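Call for Participants: The Reheating Study
Velus Kitchen Habits Project, Ormsby
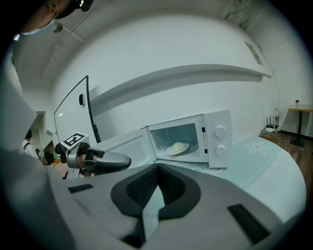

One bun, one plate, two knobs. The microwave session at Ormsby.

We are looking for 116 adults who will come to our test kitchen and reheat ordinary food in ordinary microwaves. You do not need to be good at it. We would prefer that you had no opinion of yourself on the subject, but we have learned not to expect that.

Why we are doing this

Anyone who has shopped for a microwave has been told that a certain control panel is "intuitive" or that a certain preset "takes out the guesswork." We have read a good many of these claims and we don't believe most of them. The studies behind them tend to be small and tend to be run by people with a microwave to sell. They also tend to ask people what they think they do in the kitchen, and people are poor witnesses. In our own mail survey, 1,620 households answered a page of questions about reheating bread. Nearly all of them said they check the dial before they close the door. We would like to see that before we print it.

So the study is plain. We give you a plate of food and a microwave you have never used. You heat the food the way you would at home. We write down what you do.

We are not out to prove that dials beat buttons, or the reverse. Glenys Halliday, who designed the sessions, thinks the difference will be too small to matter. Pejman Shahbazi, who will be doing the analysis, thinks she is wrong. Both predictions are in writing and sealed in an envelope in the office.

What you will do

Each session lasts 90 minutes, with a break in the middle. You will work at a table with one microwave at a time. Over the session you will:

Heat a plain bun on a plate.
Heat a bowl of cooked rice.
Heat a slice of leftover casserole (vegetable or chicken).
Set the same heating time on several different panels, including a two-dial model.
Fill out a short form after each item, saying how it came out and how you picked the time.

We also ask you to taste what you heated. A bite is enough. If you would rather not, say so and we will note it, but a bun that looks fine can be leather on the bottom and we can't tell from across the room.

Please don't practice beforehand. Please don't read up on wattage either. A few people in our pilot did, and their results were so tidy we had to set them aside.

Who can take part

You should be 18 or older and reheat food at home at least twice a week. You should be able to stand or sit at a table for up to 30 minutes at a stretch. Chairs are provided, and the table height can be changed if you tell us ahead of time.

We cannot take you if you work for a company that makes or sells kitchen appliances, if you live with someone who does, or if you have been in a paid cooking study in the past year. We also can't take you if you are allergic to wheat, milk or egg. Other allergies may be fine — put them on the form and Dilani Kumarasinghe will call you.

If you don't own a microwave but use one at work, you still qualify.

What you get

You will be paid $13 for the screening call and a further $116 when you finish the session. Parking at Ormsby is free. If you leave partway through, you are paid for the time you were there. The food is yours to eat, for whatever that is worth to you.

There is no prize drawing, no gift bag and no discount on any appliance. We mention this because people ask.

What you should be skeptical about

You are entitled to know who pays for this. The money comes from Firholm, a housewares distributor that wants to know which microwaves its customers return and why. Firholm does not choose the participants and does not see your name. Under the contract, it gets the findings on the same day they are posted on our site. If you think a distributor's money spoils the whole thing, that is a reasonable view, and you may want to skip this one.

You should also know what the study can't do. It will not tell you which microwave to buy. A stranger's kitchen is not your kitchen, and people behave a little better when they know somebody is taking notes. We have tried to account for this, and we doubt that we have fully managed it.

Your records

Sessions are recorded. The recordings are used to check timing and the order of steps, and they are kept under a number, not a name. You can ask us to delete yours at any point up to the end of April. After that the numbers will have been pooled and we can't pull yours back out.

Where and when

Sessions are held in the ground floor kitchen of the Dandis Building, Ormsby, through April. Start times are 9:30 a.m., 1 p.m. and 4 p.m. The late slots fill first. The morning ones are easier to get, though you should consider whether you want casserole at that hour.

How to sign up

Leave your name, a phone number and the best time to reach you with Jolene Merrick at the Dandis Building front desk, or mail a note to Velus Kitchen Habits Project, Dandis Building, Ormsby. The screening call takes ten minutes. You will hear back either way.

Questions about pay or access go to Jolene. Complaints about the study go to Aroha Pearce, who had no part in designing it and reads every one.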